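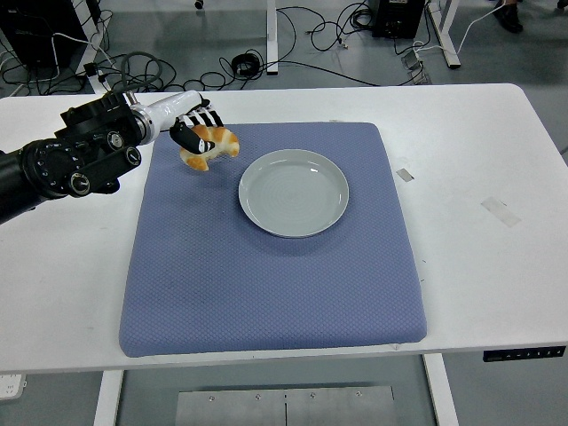
Fotografia: arquivo da Sala Fluren

O croissant e o prato — galeria

Nesta página juntámos duas fotografias da mesa do pequeno-almoço na Sala Fluren. O assunto é simples: um croissant, um prato redondo e uma almofada azul por baixo. Peço desculpa se o meu português tem alguma frase torta, não é a minha primeira língua e escrevo devagar, com o dicionário ao lado.

O croissant é da padaria Prornoner, que fica na nossa rua, no número 214. Fazem-no com manteiga e custa 200 escudos. Há também um maior, de 254 escudos, com creme, mas para esta galeria preferimos o simples. As camadas ficam à vista, umas claras, quase cor de nata, outras de um castanho alaranjado, e gosto muito desse desenho na massa. Na primeira fotografia o croissant está no ar, um pouco acima da almofada, com uma das pontas enrolada para baixo. O prato está ao lado e não tem nada.

Sobre o prato também quero dizer alguma coisa. É de cerâmica branca, com uma cor muito leve entre o verde e o cinzento, que se nota melhor quando está vazio. Tem o bordo levantado e uns anéis fracos no fundo. Faz parte de um conjunto de 8 da casa Provik, que usamos na Sala desde janeiro. Cabe nele um croissant com folga, e as migalhas ficam dentro do bordo, se comemos com cuidado.

A almofada azul puxa um pouco para o lilás. O tecido tem um padrão pequeno, em losangos ou favos, e os cantos são redondos. Ocupa quase todo o meio da mesa branca, e por isso pomos tudo em cima dela: o prato, às vezes a chávena, às vezes o cesto do pão. Eu queria antes uma toalha de linho, mas na Sala gostaram mais da almofada, porque o prato faz menos barulho quando se pousa. Para limpar, primeiro sacudimos à janela e depois passamos um pano húmido. A manteiga é o mais difícil de tirar. 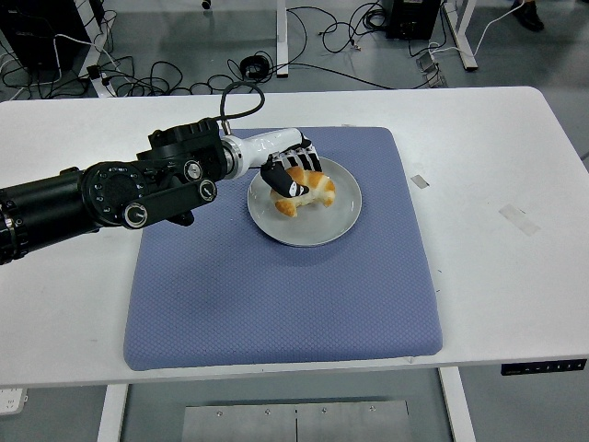
O croissant sobre o prato, com a sombra do prato na almofada azul.

Na segunda fotografia gosto da crosta, que brilha e parece muito folhada. Uma das pontas é mais pálida, como cortada ou rasgada, e ali aparece a massa mais clara. Também se vê bem a margem branca da mesa, larga do lado direito e mais estreita do lado esquerdo.

Se alguém quer servir assim em casa, aconselho um prato sem desenho. Experimentámos antes um prato com flores e o croissant perdia-se no meio delas. Uma cor fria por baixo ajuda muito — o dourado da massa fica mais forte sobre o azul do que sobre a madeira.

As fotografias estão expostas também em papel, na entrada da Sala, junto do bengaleiro. Quem quiser uma cópia pode deixar o nome no caderno que está ao lado.

Página atualizada em 5 de dezembro de 1999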